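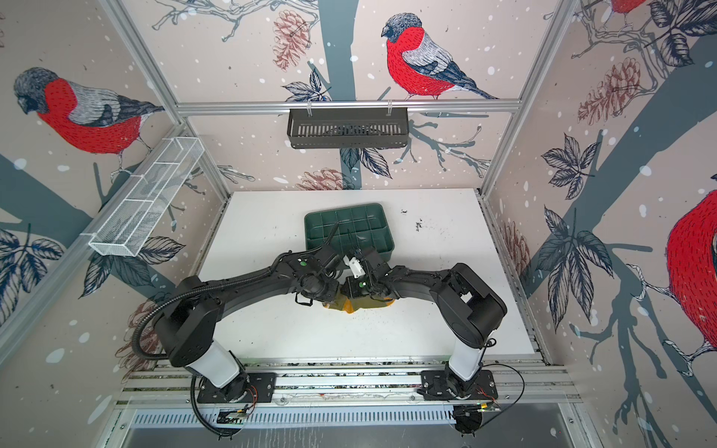
Puris is at the stage where both arms run off one program, so I'll put the build notes in a thread before I forget what I did. I'm working out of the shared workshop at Tandaddale, mostly after dinner. Both arms are bolted to a single aluminium rail along the near edge of the table, and that rail took longer to get right than anything above it. The cloth under the grippers is the current job. The tray behind it is the next one.

First rail was a lighter section I already had. It held fine with one arm on it. With two, when the left one stopped quickly you could see it in the right one's wrist. Went up to a heavier section and put bolts in closer together. Should have started there.

Mounting plates are steel, painted black. I cut them on the workshop's bandsaw and drilled them as a pair, clamped together, so the hole pattern matches even where it's a bit off. They're both off in the same direction and the shims take care of it.

Total on parts so far is $2,871. That's the arms second-hand, the rail, posts, power supply, boards and wire. It doesn't include the two drill bits I broke or the first rail. The power supply was new. I wasn't going to trust a used one with the thing running beside other people's projects.

Wiring next. The boards sit down by each base on the rail. I had them under the table to begin with and got sick of lying on the floor every time a connector came loose. Out on the rail they look messy but I can reach them with a meter without moving anything.

They need a cover. I know. It's on the list.

Left arm cable goes in corrugated conduit, looped with a lot of slack over the shoulder. I tried it tight against the arm and it pulled at full reach. If you're building something similar, move every joint to its limit by hand with the power off and watch the cable the whole way. Then add a bit more slack than you think.

Wallpaper question, before it comes up again: bullfinches. The booth panels needed covering and I like birds.

On to the software side. Each arm has its own controller and they didn't share a clock. I'd tell both to start a move and the right one would lag by a bit, and it wasn't the same bit every time. For one arm picking things up it makes no difference. For two arms holding the same piece of cloth it's a real problem, as one pulls while the other is still thinking.

Fixed it by having one board send a tick to the other every 20 ms and making both arms step on the tick. If a tick goes missing, both stop. I pulled the sync wire out by hand on Wednesday to check and they both stopped where they were, so I'm happy with that part.

Hammad Mengal wrote the first version of the stop code and I've only tidied it up. He's got the bench beside mine. If you're at Tandaddale and you want to know anything about serial timing, ask him and not me.
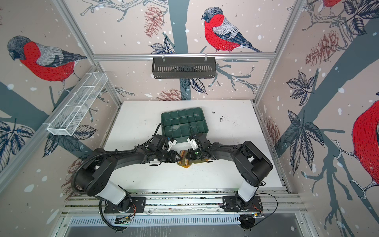
Both grippers over the cloth, tray just behind.

The cloth routine is simple on paper. Both grippers come down, each takes an edge, lift, bring together, lower. In practice the pinch is the hard bit. Cloth lies flat and the fingers want to slide over the top of it. A crumpled bit is easier to grab and harder to do anything useful with once you've grabbed it.

Fingertips are on their third version. Version one was too blunt. Version two had a thin lip that got under the fabric nicely and then snapped. These ones are thicker at the root and I printed them solid. They're white as that's the filament that was on the machine.

With both arms reaching to the middle there's not much room between the grippers. I set a keep-out gap in software and then kept making it smaller, as with the generous setting they couldn't hand anything across. It's at the point now where I run new moves at quarter speed first with my hand on the stop button.

Speed is capped anyway. The arms will go faster but I've limited them to up to 975 steps a second and I don't see a reason to raise it. Cloth doesn't care how fast you are and I don't want to be straightening a rail again.

Someone asked why there's a tray in the way. It's where small parts will go. The plan is one arm holds the tray still while the other places things in the compartments. For now it's a handy obstacle, as the wrists have to clear it on the way to the cloth, and if I've got the heights wrong I find out quickly.

Also yes, the table needs a wipe. There are dark specks all over it on the tray side. It shows up badly on white. Might go with a grey top when I redo the surface, it'd be easier on the camera exposure too.

Calibration notes, mostly for me. Zero both arms against the rail and not the table. The table top isn't perfectly flat and the rail is. Do the left first. Write the offsets down on paper as well as in the config, as I overwrote the config in March and had to do the lot again from scratch.

Things still to do: covers for the boards, strain relief on the right arm cable, a proper bracket for the stop button, tray routine. The baskets on the walls are for spare fingertips and tools – haven't sorted them properly yet.

A few people wanted the plate drawing. I'll tidy it up and post it with the shim thicknesses. The hole spacing suits my arms and probably not yours, so measure before you cut.

Next post will be the tray, if I get the strain relief done first.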